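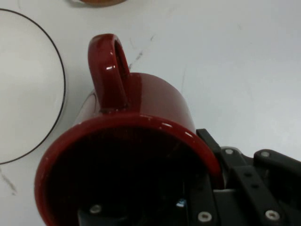 Combien de temps faut-il laisser infuser un thé vert ? Deux minutes, trois au grand maximum, et avec une eau qui n'a pas bouilli.

Catégorie : Thés, tisanes et petites manies

Voilà, les gens pressés peuvent repartir avec ça. Pour les autres, je vous raconte comment j'ai bu du thé vert imbuvable pendant la moitié de ma vie d'adulte, parce que franchement il y a de quoi rire.

Chez mes parents, on faisait le thé comme on fait les pâtes : grosse eau bouillante, on jette le sachet dedans et on revient quand on y pense. Avec un thé noir bien costaud et un nuage de lait, ça passe encore. Avec un thé vert, on obtient une espèce de bouillon d'épinards qui râpe la langue. J'en avais conclu que je n'aimais pas ça, et je suis restée au café jusqu'à mes trente ans passés.

Et puis en octobre, ma voisine du dessus, Nuanchan Suwannarat, m'a invitée à goûter un sencha qu'elle avait rapporté de voyage. J'ai dit oui par politesse (je préparais déjà mentalement ma grimace). Elle a fait chauffer l'eau, elle l'a versée dans un pichet vide, et elle s'est mise à me parler de son fils, de l'ascenseur en panne, de ses géraniums. L'eau attendait. Au bout d'un moment elle l'a enfin versée sur les feuilles, et deux minutes après on buvait quelque chose de doux, presque sucré, avec un petit goût de noisette fraîche. J'en ai repris trois fois !

Évidemment, le lendemain, j'ai voulu refaire pareil avec le paquet qui traînait au fond de mon placard depuis je ne sais quel Noël. Catastrophe. Le thé vert vieillit mal, il perd tout son parfum, et le mien devait avoir l'âge de ma machine à laver. Poubelle, ou plutôt compost, les géraniums du dessus en ont profité.

Du coup je suis allée chez Jodutard, la petite boutique derrière la poste, celle avec les grandes boîtes en métal jusqu'au plafond. Je suis ressortie avec un sachet d'Intarasuk, un thé vert de montagne que la vendeuse m'a fait sentir trois fois avant que je me décide, et un sencha de tous les jours. Je ne vous dis pas le prix du premier, mon mari lit ce blog.

Bon, alors, la température. Pour mon sencha, je vise entre 70 et 80 degrés. Je n'ai pas de bouilloire à réglage, j'ai une vieille Casar qui ne connaît que deux états, froide et déchaînée. Je fais donc comme Nuanchan, je transvase. Un premier pichet, on attend, et si je suis vraiment trop impatiente je rajoute un trait d'eau froide au fond avant de verser. Les puristes vont hurler, mais chez moi ça marche très bien.

Pour la durée, je mets un minuteur, sinon je vous garantis que j'oublie. L'autre matin je suis partie étendre le linge « juste une seconde », et quand je suis revenue le thé était couleur marécage. Je l'ai bu quand même, par principe, avec du miel. Ne faites pas ça.

La bonne nouvelle, c'est que les feuilles servent plusieurs fois. Pour la deuxième infusion je compte 45 secondes, pas plus, vu que les feuilles sont déjà ouvertes. Pour la troisième je rallonge un peu, au nez. La deuxième est ma préférée, plus ronde, moins herbeuse, et ma fille (qui déteste tout ce qui est vert, légumes compris) en boit volontiers un fond de tasse avec moi en rentrant de l'école.

On m'a aussi demandé pour le thé glacé. Là, je ne chauffe rien du tout ! Une grosse cuillère de feuilles dans une carafe d'eau fraîche, une nuit au frigo, on filtre au petit déjeuner. Ça ne devient presque jamais amer, même quand on l'oublie jusqu'à midi. Oui, je sais qu'on est en novembre et que personne n'a envie de thé glacé, mais j'en ai bu tout le week-end parce qu'on surchauffe dans cet immeuble.

Reste la question du dosage, sur laquelle je me dispute encore avec Nuanchan. Elle met les feuilles à la main, sans regarder, et c'est toujours parfait. Moi je sors la cuillère à café, une bien bombée par tasse, et c'est parfait un jour sur deux. J'ai essayé de peser avec la balance de cuisine, mais elle ne réagit même pas à des quantités aussi petites, elle affiche zéro d'un air vexé.

Prochaine étape, le genmaicha, celui avec le riz grillé. Il y en avait chez Jodutard et je l'ai reposé pour rester raisonnable, et depuis j'y pense tous les jours. Si vous en buvez, dites-moi en commentaire combien de temps vous le laissez - j'ai lu une minute sur un forum et cinq sur un autre, et je n'ai pas envie de gâcher mon premier paquet.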